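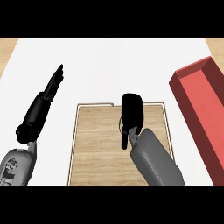 27 November 2022

I gave up the desk in the spare room last month and moved my work to the kitchen table. I had been meaning to write about how that went, and a few people asked after the last post, so this is mostly for them.

The spare room faces north and the radiator under the window has never worked well. By the middle of fall I was wearing a coat at the desk. I tried a small heater for two weeks and then looked at the meter and stopped. The kitchen is warm anyway from cooking, and it gets the light until the middle of the afternoon.

The first problem was that the table is also where we eat. I translate manuals and contracts, and I like to leave things open overnight: a dictionary, the marked-up draft, notes on sticky paper. In the kitchen everything has to be gone by six. For the first few days I carried it all back to the spare room in my arms and lost a page of notes behind the bread bin. Now it goes on a tray. In the evening the tray goes on top of the fridge and in the morning it comes down again. It takes less than a minute.

Having to clear up has changed how I finish the day. I used to stop when I was tired, usually halfway through a sentence. Now I stop 15 minutes before dinner and write a line about where I am. My old colleague Rostislav Jireš always did this when we shared an office at Halás, and I thought it was fussy. I wrote to tell him and he sent back one word, "Finally."

The second problem was the chair. Kitchen chairs are made for a meal. After three hours my back hurt, and after a week it hurt in the mornings too. I brought the office chair in, but it doesn't fit under the table and everyone walked into it. What I do now is sit on a kitchen chair with a folded blanket for the first half of the day, then stand at the counter for email and phone calls. The counter is a little low for typing. I put the laptop on two cookbooks.

Noise has been less trouble than I expected. The fridge hums and I stopped hearing it after a few days. The street side is louder, since the number 10 bus stops outside, but it runs less often after nine. The washing machine is the one thing I can't work through, so it goes on at lunch.

As for output, I keep a log of words per day and have done for years. My target is 4000 on a normal job and less on legal text. In the spare room this fall I was missing it more often than not. In the kitchen I have hit it most days, though the jobs have been easier too. The long one for Prumport was mainly repeated safety warnings, and those go fast.

Kristýna Šindelář, who edits my longer jobs, asked if I was going to give the desk away. I haven't decided. It is a good desk and it came from my aunt's flat on Juvumska, up four flights of stairs at this end. At the moment it holds the printer and a pile of winter clothes. If the radiator gets fixed I might go back in spring, at least for the jobs with a lot of paper.

The plumber is supposed to come in December. He has already moved the date once. I also need to find a better lamp for the kitchen, as the ceiling light puts my own shadow on the page after four o'clock. The clip-on one I had fell off the shelf and the switch cracked. If anyone has one they like that doesn't need to be screwed to anything, leave a comment.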